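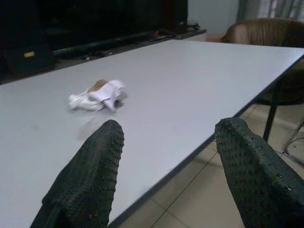 Grenusmont canteen moves to scheduled table clearing

July 27, 2025

The staff canteen at the Grenusmont site has changed the way its tables are cleared between sittings. Under the new schedule, run by the cleaning contractor Levholm, every table is checked at intervals of 30 minutes during serving hours. Previously, tables were cleared once, after the last sitting.

The change applies to the large rectangular tables with pale laminate tops and dark edge trim. Crumpled tissue and paper left on the tabletop is removed first, before any liquid is applied. Wadded paper is treated as food waste if it may contain leftovers, and it is not opened for sorting at the table. Clean paper and cardboard go into a separate bin by the exit.

Wiping follows in a fixed order, from the far side of the table to the near side, with the trim done last. Levholm specifies a damp cloth and a neutral cleaner for the laminate. Abrasive pads are excluded, as they leave the matte finish uneven and make later smudges harder to remove. A dry cloth is used for the second pass. The tiled floor next to each table is swept at every check and mopped once a day after closing.

The schedule follows a trial in which the canteen recorded 2,880 table checks. Loose paper, mainly used tissues and food wrapping, was found at 145 of them. Spills were logged separately and are not part of that figure. The site operator, Okeo, said most of the paper was left on tables farthest from the bins, and it has added 3 bins along that side of the room.

Diners are still asked to take their own waste with them. Trays continue to go to the return rack, and the opening hours of the canteen are unchanged.

The cleaning products are supplied by Hassanpour under the existing contract. Okeo will review the interval in September, when the number of sittings goes up. A shorter interval is possible for the midday period, but the morning and late afternoon checks will stay as they are.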